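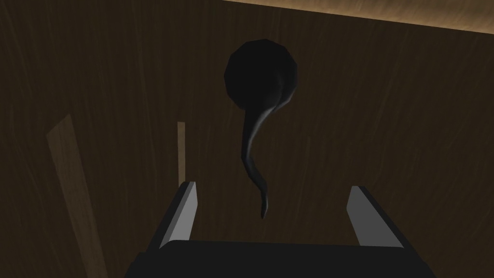 Home | New posts | Members | Search | Log in

Posted in: Home builds > Arms and grippers > Simulation

Gripper pushes the ladle shape away when fingers close

n_uibo
Hello all. I build a small arm in my kitchen corner, and before I print the final fingers I test everything in the simulator. The arm is the Eltano kit, with parallel fingers that I drew myself. The target is a black thing with a round head and a curved thin tail, like a ladle. I want to take it by the tail.

My problem: I come with the fingers wide open and the tail between them. When I close, the object turns and slides out before both fingers have touched it. I ran 40 attempts yesterday and got 18 good grasps. The rest went sideways, most often to the right. Friction is at the default value. Is it my finger shape or my physics?

kirstin_h
What do you use as the collision shape? In the render the head has visible facets, so I guess the mesh is already low-poly, but the physics may use something else. If the importer made one convex hull for the whole object, the inside of the S-curve is filled in. Your fingers then touch a fat wedge and it rotates away. Turn on the collision view and look at the tail.

n_uibo
Kirstin, I looked. It is one hull, yes. The tail is almost invisible inside it. I am a little ashamed, I had this same trouble last July with a cup handle.

Swanson_E
I would not blame the hull so quickly. Taking a thing like this by the thin end is a bad plan in any simulator. All the mass is in the head, so it will swing when you lift. Go for the head. If your opening is too small for it, make longer fingers with more travel.

aliki.v
I don't agree with Euan. In a real kitchen you take a ladle by the handle, and the head is full of soup. Normunds should train the grasp he needs later. But I would aim higher on the tail, closer to where it joins the head. At the tip there is very little to hold, and with a curve like this a small error in the approach gives you a different angle of contact.

Also please check that both fingers really move at the same speed. On my Gowda servo board one channel was late and everything went to one side. It was the same in simulation, because I had copied the measured delay into the model and forgot it.

Swanson_E
Soup is for later. First he should get something, anything, lifted 40 times without dropping. But the point about the servo delay is good.

n_uibo
Thank you both. I split the object into convex pieces, with small ones along the tail, and moved the grasp point up toward the head. Now I have 56 good from 80. No delay in my model, I checked, both fingers are equal.

What still fails is different: the grasp closes well, and then the head turns slowly while the arm lifts. So Euan was also right, I must say.

kirstin_h
That slow turning is probably your contact model. If each flat finger touches the tail at one point, nothing resists the twist. Try torsional friction if your simulator has it, or model a soft pad as several small boxes. And lower the time step before you change anything else — it costs you only waiting.

shona_aitken
Coming in from the printing side. I have the Uswood fingers on my arm and glued thin rubber on the inner faces, with a shallow V cut along the middle. The V stops round handles from rolling. It is a bit worse on flat things like cards. I can post the drawing if you want it.

n_uibo
Yes please, Shona! The inner faces of mine are completely flat. I will put the V in the model first and print only if the number goes up. The time step I already made half, the run is going now and will finish after dinner.

aliki.v
Change one thing at a time, or you will not know if it was the V or the time step.

n_uibo
True. V comes tomorrow.

Contact the moderators | Terms | © Birkuseck Builders Forum | Back to top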